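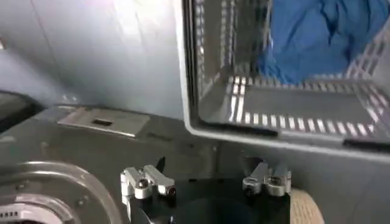 2 min read

Cellby Laundry Handling Kit: Gallery

10 September 2020

Cellby is the arm-and-gripper kit Devarley sells to small laundries and textile rental shops. It covers the part of the job most of our customers ask about first, moving cloth in and out of a machine. The opening picture comes from the kit's own wrist camera and has a blue cloth in the machine's interior, bunched toward the back and right. Cloth lying like this is the normal case for the software, and no folding or sorting is needed beforehand.

The two metal fingers at the bottom of the view are the standard set. Each one is an angular bracket with a round fastener on its face. They come off with a hand tool, and a spare pair ships in the box.

The camera is fixed at the wrist, so the view moves with the gripper – operators see the opening from the same side the fingers approach it.

What comes with the kit: gripper, wrist camera, standard fingers, spare fingers, cable set and a 3 m lead for the control box. Setup takes around 15 minutes once the arm is bolted down.

Murali Nadar wrote the pick routine and tested it over 313 cycles at the Laitinen site in January. The settings from that run are loaded by default. Brendan Madigan handles orders and site visits.

Replacement fingers are sold under part number 141. Jestasell stocks them for customers who would like to buy locally – please have your kit serial number ready when you call.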